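卓上ロボットアーム「マルターロウ」(Malturlow)

出典: 共同工房ヴォルクモントのウィキ
カテゴリ: 自作機 / ロボット / シミュレーション
最終更新: 11月12日(木)

マルターロウは、共同工房ヴォルクモント(Vorkmont)の会員が作っている卓上型のロボットアームと、その動作確認用シミュレーションをまとめて呼ぶときの名前です。百科事典っぽく書いてと頼まれたんですが、書いているのが作っている本人(西村克彦)なので、どうしても「私」が出てきます。そこは大目に見てください!

概要

机の上に台座を立てて、そこからアームをぐいっと持ち上げ、上から部品をつかみにいく。やりたいことはそれだけです。横から差し込む方式も考えたものの、うちの工房の机はたいてい工具で埋まっているので、上から降りるほうが断然らくなんですよね。実機はまだ肩から肘までしか組めていません。手首から先はシミュレーションの中だけで動いています。

名前の由来

よく聞かれますが、深い意味はないです。工房の棚にあった古い木箱にMALTURLOWと書いてあって、響きが気に入ったのでそのままもらいました。箱のほうは今もネジ入れとして現役です。

経緯

始まりは7月。最初は肩のモーターにいきなり全部の荷重をかけて、きれいに歯を飛ばしました(あの音は忘れられない)。それで懲りて、組む前に画面の中で動かしてみることにしたわけです。シミュレーターは会員どうしで手直ししながら使っているプロロン(Ploron)というもので、見た目の設定も少しはいじれます。凝りだすと制御のコードが一行も進まないので、危険な遊びです。

机の天板は幅1280ミリ、奥行き800ミリで、工房の奥の作業机と同じ寸法にしてあります。アームが届く範囲は台座から400ミリまでを目標にしていて、そこから先は速度を落とす決まりです。

シミュレーション環境

部屋まで作り込む必要はなかったんですが、やっぱり何もない空間にアームだけ浮いているとさみしいじゃないですか。板張りの床に焦げ茶のラグを敷いて、壁には黄色い工具板をかけて、ドライバーみたいなのも二本ぶら下げてあります。計算にはまったく効いていません。でも、こういうのがあると画面を見る時間が苦にならないんです。

つかむ相手は灰色の小さな円柱です。平たい板の上に立ててあって、アームは高く弧を描いてから手首をまっすぐ下に向け、黒い指を開いたまま円柱の真上に入ります。低いところを通らせると台や部品を引っかけやすいので、遠回りでもこの経路にしています。

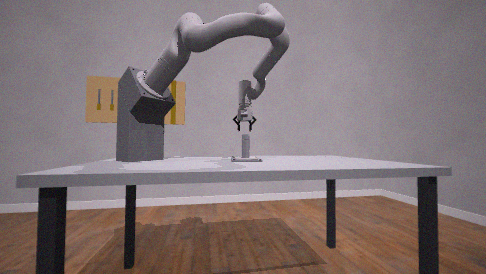

把持の手順

1. 原点復帰。肩、肘、手首の順に回します。逆にやると肘が机に当たります(経験者談)。
2. 指を開く。移動の前に開いておくこと。途中で開くと、位置の補正とけんかします。
3. 円柱の真上まで移動。高さには余裕を残します。
4. 手首の傾きを確認。ずれていたらここで直して、下降中には直しません。
5. ゆっくり下降して、指を閉じる。
6. まっすぐ持ち上げる。板から離れるまでは横に動かさないでください。

設定を変えたら、位置を少しずつずらしながら100回通すのが私のやり方です。お茶をいれて戻ってくるころにはだいたい終わっています。

ハルトノ式の指

指の形は工房内でハルトノ(Hartono)と呼んでいる図面がもとになっています。細くて関節があり、開くと先が少し外を向くタイプです。平たい指のほうが作るのは簡単なんですけど、机の上の狭いすき間に入れたいとなると、この細さは捨てがたい! 実機用は黒い樹脂で出力する予定で、関節のピンを金属にするかどうかはまだ迷っています。

既知の問題

・シミュレーションのアームには配線がありません。実機では肘のところでケーブルが突っ張るので、可動域をそのまま信じないこと。
・円柱の摩擦を低くすると、持ち上げたあとに指の中でくるっと回ることがあります。
・台座の固定方法が未定です。今はクランプ二つで机に留めていますが、速く振るとじわじわずれます。

関連項目

プロロン / 工具板の作り方 / 奥の作業机の予約 / 歯飛びしたギアの供養箱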